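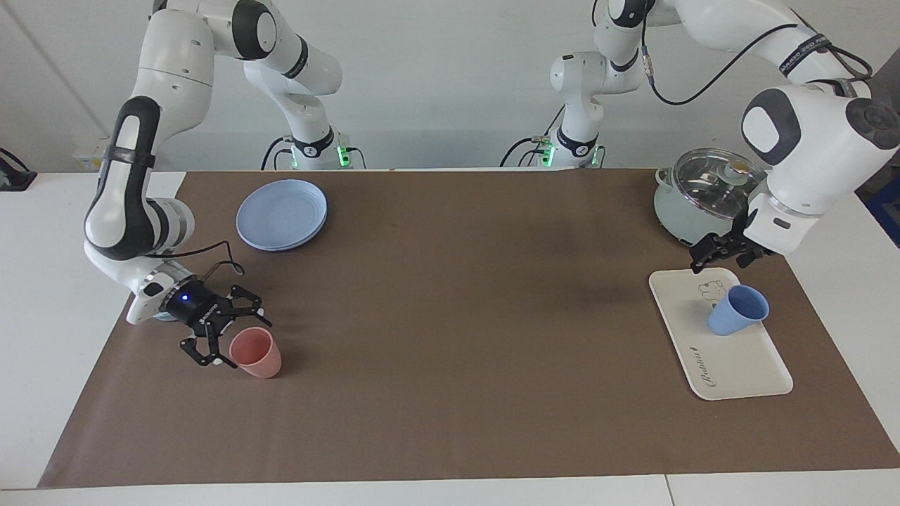 So the budget for next year is due in July, and I have been living in a spreadsheet. Lindiwe Hendricks asked me to put something in the newsletter about where the money for the table robots is going, because people keep stopping me by the coffee machine to ask (which I don't mind, really, but I do repeat myself a lot!).

The big decision is whether we buy a second two-arm setup for the Flindemham lab or spend the same money on making the first one better. I went in sure we wanted a second one. I've changed my mind about three times since.

What moved me was going through our invoices. The arms are the line everyone looks at, and it's a big scary line, but we pay it once. Fingers and finger pads are different. We order those over and over, and then there are cables, power supplies, the covering for the tabletop, and all the cups and plates and bowls we use for the tidying tasks. Dishes are cheap, thank goodness. I put down $143 for a fresh set of kitchen things and Bheki Oosthuizen told me to stop being so careful and just buy the nice tray.

Grippers are where I'd like to spend more. Cups are a good test of a gripper, and we want each arm to have its own job on the table so they can work at the same time without bumping elbows. Lyons quoted us $577 for a spare finger kit, and Melex came in at $700 with the pads included and a shorter wait. I'm leaning toward Melex. If a finger breaks and the spare is weeks out, we lose the whole table for those weeks, and I'd pay the difference gladly to skip that. 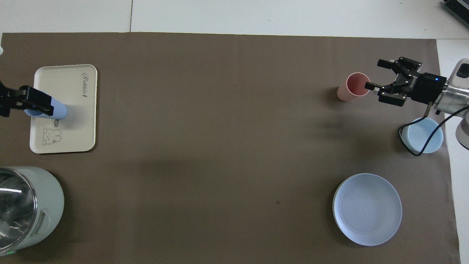
Can we put off buying spares until something breaks?
We could, but a set costs far less than the lab time we'd lose waiting on one, so spares are in the budget from the start.

The other thing I want in there is a service plan. Last time we skipped it, and then I spent a long afternoon on hold, and I'm still a little sore about it. Mimska offers a plan with 2 visits a year and phone help in between. I've asked them to split the price out so I can see what the visits cost on their own, and I'm hoping to hear back before the budget closes.

Space is on my list too. A second setup needs its own table, its own outlets and enough room for a person to get behind it and deal with the cables. I measured the corner by the window and it's tight. Moving the storage shelves would fix it, only then the shelves have to go somewhere, and you can guess how that conversation went!

My plan for now is spares and service first, with the second setup as a separate request so it can be turned down without dragging the rest with it. Bheki thinks I should ask for everything at once. If you have an opinion, or you know of a part we keep running out of that I've missed, send it to me or Lindiwe and I'll add a row. The spreadsheet is in the shared folder under Equipment, second tab. Please don't sort the columns, I only just got the totals working again.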